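Stelberg镇Rorkach口腔门诊为老年人加设假牙与牙周专门时段

2025年5月22日

住在Stelberg镇上的老人家，往后看牙可以从从容容地来了。Rorkach口腔门诊这周贴出通知，从下个月起，每个星期二和星期五的上午专门留给年纪大的病人，做假牙的检查、调改和清洗，也做牙周方面的基础治疗。通知就贴在门诊一楼进门右手边的玻璃上，字印得很大，前台还另外准备了一沓可以带回家的，折起来刚好能塞进医保本里。

这件事说起来已经酝酿了一阵子。门诊过去一年里一共接待了3489人次，其中2618人次是上了年纪的病人，比例比大家原先估计的要高出不少。镇上年轻人早出晚归，看牙多半挑傍晚或者周末，白天坐在候诊椅上的，大多是头发花白的面孔，有的由老伴陪着，有的自己拎着一个布袋子就来了，袋子里用手帕包着那副戴了好些年的假牙。可原先的排班是按一般病人的节奏来的，一位接一位，每位20分钟，年轻人补一颗小洞绰绰有余，换成一位耳朵不太好、躺下去和坐起来都要人扶一把的老人，光是把哪儿疼、疼了多久说清楚，时间就过去一小半了。

门诊的负责人Suryani Rondonuwu在Stelberg看了很多年的牙，镇上不少人家祖孙三代都让她看过。谈起这次调整，她说得很实在：“老人家怕给人添麻烦，你问他还有没有别的不舒服，他看看后面排队的人，就摇头说没有了。等他下回再来，那颗牙已经保不住了。我心里一直过意不去。”

新的时段里，每位病人的就诊时间延长到将近30分钟，第一次来的还会再宽裕一些。多出来的这些时间怎么用，门诊的几位医生和护士商量了好几个中午，最后定下来的做法也不复杂：先坐着聊，把平时吃什么药、有没有糖尿病高血压、最近吃东西哪边使不上劲都问一遍，再请病人躺下检查；检查完了又坐起来，对着镜子讲一讲情况，有家属在的就请家属一起听。讲完以后，护士会把要点写在一张卡片上，字写得大大的，交给病人带走。

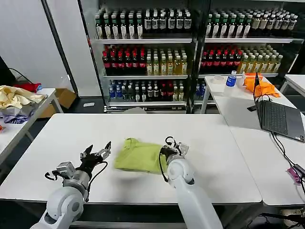 卡片的事情，还是一位老病人提的主意。她眼睛不好，记性也不如从前，每次从诊室出来，走到Rothe街口就把医生嘱咐的话忘掉一半，回到家女儿问起来，只答得出“医生说挺好的”。她跟护士讲，要是能写下来就好了，写粗一点，她贴在冰箱门上天天看。护士当时就拿了张处方笺的背面给她写，后来问的人多起来，索性印成了专门的卡片。卡片一面是这次做了什么，一面是回家以后要留心什么，最底下留着一行空格写下次来的日子。

很多人觉得，牙掉了、戴了假牙，就再也用不着看牙医了，这恐怕是门诊里听得最多的一种误会。牙槽骨在牙齿脱落以后会慢慢变低变窄，牙龈的形状也跟着变，几年前做得服服帖帖的一副全口假牙，到今天可能已经松了。松了以后，吃饭的时候假牙在里面来回蹭，黏膜就容易磨破。有些老人会自己想办法，买粘固的东西越涂越厚，或者干脆吃饭的时候摘下来，只喝粥吃面，蛋和肉都不大碰了，人也就一点一点瘦下去。Rondonuwu医生说，她见过一位老先生，家里人以为他是胃口不好，带着去看了好几回肠胃，后来偶然来检查，才知道是下面那副假牙后头有一处压得太紧，一咬就疼。磨掉薄薄一层，当天中午他就在街对面吃了一碗排骨饭。

所以新时段里最主要的一项，就是给旧假牙做检查。病人只要把正在戴的那一副带来就可以，以前的也不妨一起带着，哪怕已经裂了或者缺了一块，医生也能从上面看出一些磨耗的习惯。能调改的尽量调改，底子还好、只是不贴合的，可以考虑做重衬，也就是在假牙贴着牙龈的那一面重新加一层材料，让它跟现在的口腔形状合得上。实在不能再用的，医生会把重做的几种办法和各自的费用讲明白，不急着当场决定，回家跟孩子们商量过了再打电话来也行。

假牙的清洗也要再学一遍。门诊里的护士们说，十位老人里面就有十种洗法，有用牙膏刷的，有拿开水烫的，还有泡在白酒里的。牙膏里的摩擦剂会在假牙表面留下细细的划痕，时间长了反倒更容易藏污垢；开水会让基托变形，变了形就很难再戴得舒服。比较稳妥的做法是饭后取下来用清水冲一冲，早晚用软毛刷蘸一点温和的洗洁剂，里里外外刷干净，再冲洗干净。刷的时候在水池里放半盆水，或者垫一块毛巾，手一滑掉下去也不至于摔坏。晚上睡觉前把假牙摘下来，泡在装了凉水的杯子里，让牙龈也歇一歇。有医生另外嘱咐要夜里戴着的，就照医生说的做。
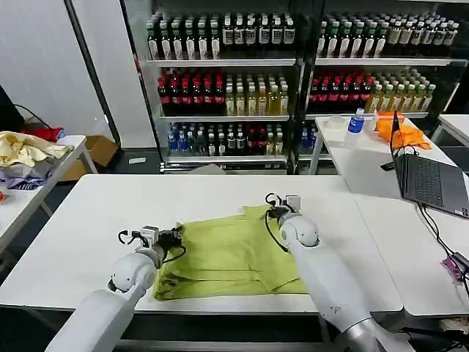

牙周这一块，门诊打算多花一些力气。还留着自己牙齿的老人，牙龈退缩以后牙根露了出来，牙根的表面没有牙釉质护着，比牙冠要娇弱得多，蛀起来也快，又常常蛀在牙齿和牙龈交界的那一圈，自己照镜子不大看得见。加上不少人长年吃药，唾液变少，嘴里发干，就总想喝点有味道的东西润一润。平时走进店里，一眼望去就是图中玻璃门陈列柜那样一排挨着一排的瓶装饮料，随手拿一瓶很方便，可是买以前最好翻过来看看标签上的糖含量，甜的东西一小口一小口地喝上半天，牙根就在糖水里泡了半天。Rondonuwu医生的建议是，解渴还是以白开水为主，实在想喝甜的，就跟着正餐一起喝完，喝完再用清水漱一漱口。嘴干得厉害的，来的时候把正在吃的药名带上，需要的话，门诊可以写个条子，请开药的医生看看有没有调整的余地，自己可千万不要随便停药。

刷牙的工具，也因人而异。手指关节不灵便的老人，握不住细细的牙刷柄，护士会教家里人在柄上缠几圈软布，或者套一截泡沫管，粗了就好握。牙缝大的，牙线用起来费劲，可以改用牙缝刷，粗细要请医生量过再买，太粗的硬塞进去会伤着牙龈。这些小事写在纸上看着寻常，真正上手又是另一回事，门诊就在洗手池旁边添了一把带扶手的椅子，老人可以坐下来，当着护士的面刷一遍，刷不到的地方一起慢慢找。

诊室里也做了些改动。从大门到诊室原来有一道小小的坎，推轮椅的人每回都要抬一下，三月的时候请人铺平了。候诊的椅子换了几把高一点、硬一点的，坐下去起得来。叫号也改了，除了屏幕上显示名字，护士会走到跟前来请，耳朵背的老人再也不用一直竖着耳朵提心吊胆地等。卫生间里加了扶手，灯也换得亮了些。

住得远的病人，门诊也替他们想过。Vutemier那边有几个村子，老人要先走一段路再坐车才能到镇上，上午头一班车到站的时候，门诊还没有开门。新时段开始以后，星期二和星期五会提早半个小时开门，先到的人可以进来坐着，喝口热水，量一量血压。血压太高的那天就不做拔牙一类的处理，改做检查和清洁，免得白跑一趟。门诊还和Vutemier的卫生站说好了，村里人可以在卫生站登记，由那边统一报过来，就不必自己打电话排队了。

家里有卧床老人的，目前还没有办法接到门诊来看，上门的服务门诊也在考虑，只是设备和人手都还没有着落，什么时候能开，Rondonuwu医生不肯随口答应。她说现在能做的，是请照顾老人的家属先来一趟，由护士教他们怎样给躺着的人清洁口腔：头要侧过来，或者把上身垫高，毛巾垫在下巴底下，用拧得半干的纱布或者海绵棒轻轻擦，从里往外，擦牙龈，擦舌头，擦两边脸颊的里面，水不能多，免得呛到。吃完饭嘴里留着的饭粒也要清出来。有人觉得老人一天只吃那么一点流食，嘴里没什么可清洁的，其实越是吃得少、说话少，口腔自己冲刷的机会就越少，细菌越容易积起来，呛到肺里去会很麻烦。

谈到费用，通知上写得很清楚，专门时段里的检查和口腔清洁指导，收费跟平常一样，不因为时间长了就加钱。假牙调改按次收，重衬和重做按项目另算，都会先写好单子，请病人或者家属看过签了字再动手。医保能报的部分照旧在窗口直接结算，带好医保本就行。有老人来问，隔壁人家说新假牙做好以后要磨合，复诊是不是每次都要交钱，前台的答复是，在这里新做的假牙，头几次的复诊调改都包括在里面，疼了就来，不要忍着。

镇上的人对这件事大多是高兴的。记者昨天下午去的时候，前台的登记本已经翻过了好几页，有替自己登记的，有替父母登记的，还有一位大姐替对门的老邻居来问，说老邻居的孩子在外地，她平日里帮着买买菜，看他最近老是把肉挑出来不吃，就想着是不是牙的问题。护士给她拿了一张通知，又在背面写了可以来的日子，嘱咐她那天请老人家吃过早饭再来，药也照常吃，别空着肚子。

也有人担心专门时段一开，别的病人就更难约了。门诊的安排是，星期二和星期五下午仍然照常接待所有人，疼得厉害或者脸肿了的急诊，不论哪个上午来都会看，不会请人回去。原来习惯在那两个上午来的年轻病人，前台会陆续打电话帮忙改到别的时间。年纪也没有卡得那么死，有些人岁数不算大，可是已经戴上了假牙，或者身体不方便需要慢慢来，跟前台说一声，一样可以排在专门时段里。

需要预约的读者可以直接到Rothe街上的门诊前台登记，也可以在上班时间打电话，Vutemier一带的居民请到卫生站登记。来的那天请带上医保本、正在吃的药或者药名单子，还有家里所有的假牙，用湿毛巾或者装了清水的小盒子装着，不要用干纸巾包，干纸巾包着放在桌上，一不留神就当垃圾扔掉了，门诊里每年都要遇上几位急得团团转的。陪同的家属可以一起进诊室，里面备了椅子。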